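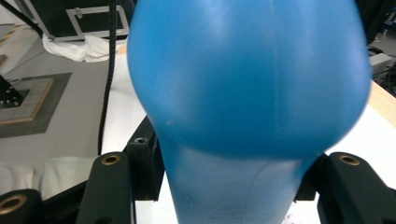

Ozan Uçar wrote in after the last issue to say he can't bring himself to throw out anything blue and plastic, and would the rest of us please stop telling him to. Well, Ozan, you've got company! I had my own clear-out at the Kisby flat over the weekend and the blue plastic got the better of me again.

My trouble is the shapes. Give me a square tub and I know where it lives. Give me something fat and round at one end and narrow at the other, and it won't stack, it won't stand in a row with the others and it rolls about in the drawer until I lose my temper. I've got 2 shelves for this sort of thing and they're both full — one of them mostly with air.

Scuffs don't bother me, by the way. A few pale marks on a good strong blue and I still think it looks cheerful on a white table.

Anyway, I've started a box by the door for the odd shapes (it was meant to be for shoes) and whatever's still in it come October goes to the swap shelf at Idham. If you've found a better way of storing the awkward ones, do write in, and Ozan, you can have first pick.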